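Household Packers and Unpackers, Part-Time
Mathebula Home Moves, Cellmont branch

We are taking on packers for the busy season, starting in November. The work is in people's homes and apartments in Cellmont and Masto. You will wrap, box and label household goods before a move, and unpack them at the new address if the customer has booked that service.

Most jobs are small apartments with a mix of boxed and unboxed items. You need to be able to plan a room, keep walkways clear and work around furniture that stays in place until the truck crew arrives. Exercise equipment, cabinets and floor coverings come up often. Bikes and treadmills are moved by the truck crew, so packers leave them where they stand.
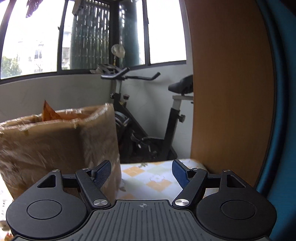
A taped box and an exercise bike in a room with a wooden cabinet.

What you will do:
Pack kitchens, closets and shelves into cartons
Tape and label every carton on two sides with the room name
Roll mats and small rugs and tie them
Fill in the Burivis inventory sheet for each room
Report damage to walls or furniture before you start work

What we ask for:
You are 19 or older
You can lift a full book carton and carry it down stairs
You can read and write labels in English
You have your own way to get to Cellmont by 7:30 a.m.

Packing experience is useful but not required. New packers get 2 paid training shifts at the branch and then go out with an experienced crew. Shifts run six hours with a paid lunch break. Tape, cartons, gloves and a work shirt are supplied.

Packers who stay through the end of the season receive a $300 bonus with their last check.

To apply, stop by the Cellmont branch between 9 a.m. and 4 p.m. and fill out a form at the front desk. Bring a photo ID and the name of one past employer or teacher we can call. Forms are also available at our Masto storage office.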